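Sorting out the shelf corner and the rice cooker labels
Posted by Jabari Ndung'u, Sunday
Reading time: 5 min

Small apartment, one wall that has to hold everything that doesn't fit in the cabinets. Jars, boxes, plastic tubs, odds and ends. Every time I want the rice cooker I move half of it out of the way, and every time I put it back in a different order. I want to fix this before June, when my cousin moves in and brings her own stuff.

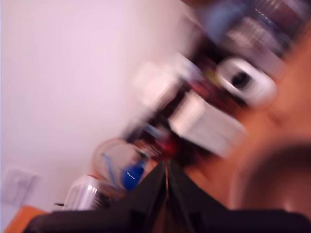

Last edited by jabari_n, Sunday, 9:41 pm

What I have right now: a clear container, a jar, a white box, and a pile of darker things behind them that I stopped looking at some time ago. The light switch is on the same wall, so I can't put tall shelving across the whole width. I rent, and the landlord says no drilling.

Two questions. First, how do you store things in a corner like this so the back row is reachable? Second, what do I do about the rice cooker, which has a panel only half the household can read?

---

mollyk_39
For the back row, get a turntable. I have the bigger Grastum one and it holds jars fine. Put the things you use once a month in the middle and the things you use daily on the rim.

---

dryshelf
I don't agree on turntables. They are round and your corner is square, so you lose the space at the edges, and boxes fall off when you spin them. Use shallow bins with a handle on the front. Pull out the whole bin, take what you want, push it back. I use Lockyer bins, the narrow ones. Label the front, never the lid.

---

mollyk_39
Boxes don't go on a turntable, jars do. He has both.

---

dryshelf
Then he needs two systems in one corner. I would rather have one.

---

tess_w
Before anybody buys anything, take it all down and sort it. I did mine last winter and a third of it went out the door. Old batteries, lids with no containers, a cable for a phone I don't own. After that I didn't need bins or a turntable.

On the switch — leave a clear hand's width around it. I had a Plemov rack pushed up against mine and I knocked something over every time I reached for the light in the dark.

---

jabari_n
Thanks. I think tess is right about the order of doing it. I'll take everything down first. I am leaning toward bins for the boxes and leaving the jars loose in front, where I can see what is in them.

About the cooker. It's a Philips and the labels are in Chinese. My roommate bought it and reads them with no trouble. I know which one starts it and that's all. My cousin won't know any of them.
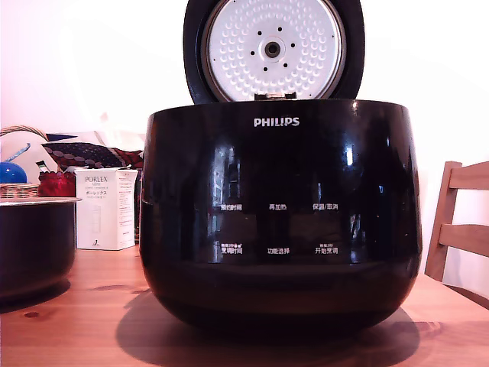 I don't want to cover the panel with stickers if I can help it. It cleans up easily now and stickers on a glossy surface look bad after a month. But I also don't want a phone call at work every time somebody wants rice.

---

lin_cooks
I can read these for you. There are two rows.

Top row, left to right: 预约时间 is the timer for a delayed start, 再加热 is reheat, 保温/取消 is keep warm and also cancel.

Bottom row, left to right: 烹调时间 is cooking time, 功能选择 is function select, 开始烹调 is start cooking.

For everyday rice, try function select until you are on rice, then start. Ask your roommate to confirm how the function list goes, I have a different model.

---

dryshelf
Clear label tape, small print, placed under each word. You barely see it.

---

tess_w
I would write it on a card and tape the card to the wall above the cooker. You can wipe a cooker all day with nothing on it to peel.

---

mollyk_39
Agree with the card. Also let the lid dry standing open before you close it. Mine smelled until I started doing that. And don't put the cooker under a low shelf, the steam gets into the wood.

---

dryshelf
A card on the wall gets greasy. Tape lasts longer if you clean the surface first with alcohol.

---

jabari_n
Card for now. If it gets greasy I will write another one. lin_cooks, thank you, I copied your list and my roommate says it is correct.

I measured the corner after dinner and the narrow bins would fit with the switch left clear. Does anyone know if the Werberg ones stack without lids? The store near me has those and not the Lockyer.

---

tess_w
They stack, but only two high. The third one slides.

---

Thread 3614 | Contact the moderators | Copyright Home Corner Boards | Back to top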